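The Great Shelf Reckoning, in Pictures
January 11, 2023
Filed under: Home, Clutter

In December I promised to thin out the books before the new year. The new year arrived first. So here's an update on the tidying, for everyone at the Resden swap group who asked how it was going and for the two of you who asked in a certain tone.

The rules were simple. Every book comes off the shelf, gets looked at, and goes back or goes in the box for the Patwary Street sale. I own 54 cookbooks and can make 6 dinners, so you'd think the first shelf would have been quick.

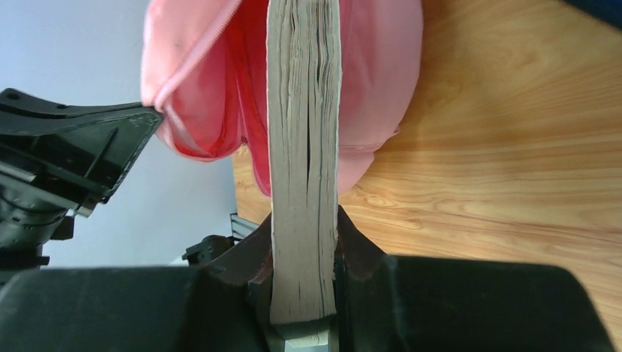 Pages, seen edge-on. Wavy toward the top, much better behaved lower down.

I have a soft spot for a book with ragged edges. Pressing it under a dictionary is supposed to help. I've tried that, and what I got was a wavy book and a dictionary I couldn't use for a month.

The paperbacks went faster. Anything I'd bought twice lost a copy, and anything I'd bought three times I'd rather not discuss. The Cuvberg travel guides are staying, even the one that recommends a hotel that's now a parking garage.

Then came sorting by color, which I've made fun of in other people's homes for years. I lasted one afternoon. Red turned out to be the busiest section, and I started to enjoy myself.
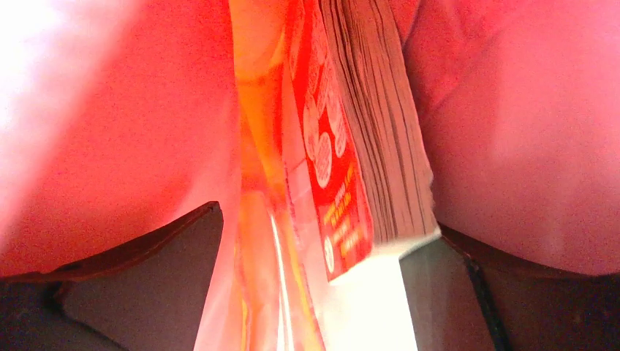

By suppertime I'd given up on color and gone back to my old system, tall ones on the left and guilt on the right. The Mivness bookcase claims to hold 200 books. It has held a good many more than that since the day I put it together, with one screw left over that I keep in a saucer and try not to think about.

The sale box is by the front door. I've taken two things back out of it already. Kitchen drawers next, if the takeout menus let me in.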